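Equipment planning: what to settle before the arm order goes in

The August budget round closes before the Darncombe lab moves, so requests for manipulation equipment need to be with Dwayne Baptiste while both sites are still open. Last year three groups asked for arms separately, and two of the quotes left out the mounting plate. We would like one combined request this time.

The arm itself is the easy line to price. The lines that usually go missing are the controller cabinet, the gripper, spare fingers, the emergency stop circuit and the work surface the arm bolts to. Purkonham allowed nothing for the last of these and had to have a bench rebuilt after delivery. Groups should measure the bench they intend to use, check what load it can take, and send both with the form.

Simulation comes under a separate heading. The kitchen tasks will be run in software first, and hardware will be released only for the tasks that justify it. Work on the coffee machine task has priority, as it decides how much reach we need to pay for.
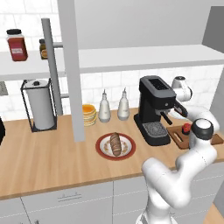

Reach is charged for twice, once in the price of the arm and again in the floor area that has to be kept clear. The Nowicki quote covers two lengths of the same model. The longer one needs a heavier base and a wider guarded zone, and at Darncombe that would mean giving up a storage bay. Groups that can work with the short version should say so on the form, with the bench layout they tested in simulation attached.

Compute time is drawn from the shared pool. The current allocation is 427 hours, of which nearly half is already promised to the grasping work. Requests above 20 hours need a short note stating the number of runs and what will be compared. Unused hours go back to the pool at the end of the quarter and cannot be carried over.

Service cover is the remaining open point. Sundura offers a fixed yearly fee with parts included, or call-out only. The fixed fee looks expensive for one arm and reasonable for three – the choice depends on how many groups join the order. Please do not sign a service agreement locally in the meantime.

Gripper fingers should be budgeted as consumables, with a spare set for each arm in the first year. Cables and hoses go on the same line.

Forms go to Dwayne with the cost code filled in. Incomplete forms will be returned. Groups sharing an arm should send one form between them and name the person who will hold the booking calendar.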